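Surface Matters: The Case for the Plain White Table
By Nives Ferri
October

We use cookies to improve your reading experience. By continuing, you accept our cookie policy.

A white tabletop is the least forgiving surface in a house. Dark wood absorbs a coffee ring for weeks. Matte white gives it up at once, along with every crumb, and for that reason Murkham, which fits out small kitchens and workrooms, now specifies it for most of its shared tables.

The finish matters more than the color. Gloss white throws back glare from overhead lights, and the eye stops registering small dirt. Matte white scatters the light evenly, so that a speck reads as a speck and a shadow stays soft. Sartori's current catalog lists 257 tabletop finishes, of which 4 are matte whites suitable for daily use.

What goes on the table is a separate matter. Everyday items tend to arrive in mixed company: a drink can, a slotted spatula, a marker, a bottle, a plate. On white, each keeps its own outline.

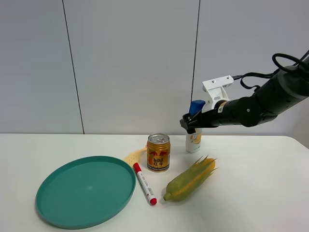
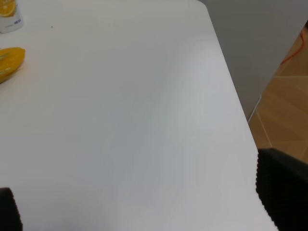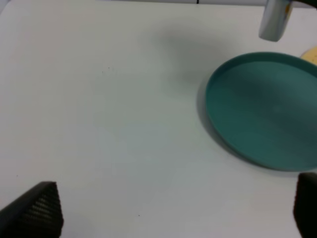

Strong colors are easiest to find again. Gold, teal and saturated yellow separate from the ground at any distance across a room. White objects are harder. A white bottle depends on its label and on the shadow at its base, and a white-barreled pen depends on its cap. Households that lose pens on white tables should buy ones with red or black barrels.

Clearing follows a fixed order at the Naron workroom, where the long table is used by two shifts. Tall items go first, then flat ones, then anything that rolls. Round fruit and pens are lifted, never swept. The surface is wiped with a damp cloth along its length and dried with a second cloth, and the far edge gets its own pass.

Abrasive pads are ruled out. They polish the matte layer in patches, and the patches show under low side light. Marker ink comes off most sealed tops with a little rubbing alcohol, tested first on the underside. Skevero sells a replacement top, part 853, for tables already past that point. Fitting it takes 5 screws and a second pair of hands.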